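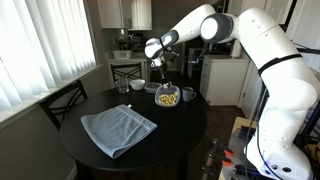 The Notice

The paper charged by the line, so Tegwen Pugh wrote her father's obituary on the back of a feed receipt and crossed out what she could.

He was born in Kemeys and died in Kemeys. In between he had spent 3 years at the Grimex plant in Clultska, and the rest of the time he fixed pumps. Her brother wanted the Grimex years left in. Her aunt wanted the church. Tegwen wanted the dog, but the woman on the phone said pets counted as a full line.

"How many words do you have now?" the woman asked.

"278."

"That's over three inches."

"Is that a lot?"

"It's a lot for Kemeys."

She took out the bowling league. She took out "after a short illness," which had not been short. Under survivors she had put herself, her brother, and her aunt, and then there was Lorna in Trotanel, who had lived with him one winter and still mailed him socks. Her aunt had drawn a line through Lorna in blue pen. Tegwen's own pen was black.

She called Trotanel that night. Lorna already knew. Somebody at the gas station had told her.

"You don't have to put me in," Lorna said. "I wasn't anything official."

"What would you want it to say?"

Lorna thought about it. A television was going behind her. "Say friend," she said. "He'd have said friend."

In the morning Tegwen read the whole thing to the woman at the paper, spelling out the names. When she got to the end she said, "And a special friend, Lorna, of Trotanel."

"Special is extra," the woman said. "It pushes you onto another line."

"Then I've got room on that line?"

"You'd have most of it."

Tegwen looked at the receipt — the dog was still there, under the crossing out.

"Put the dog on it," she said.

Print this story | E-mail this story

Recent fiction
The Second Key
Gravel Season
What the Organist Charged
A Ride to Clultska

Contact us | Copyright 2023 | Back to top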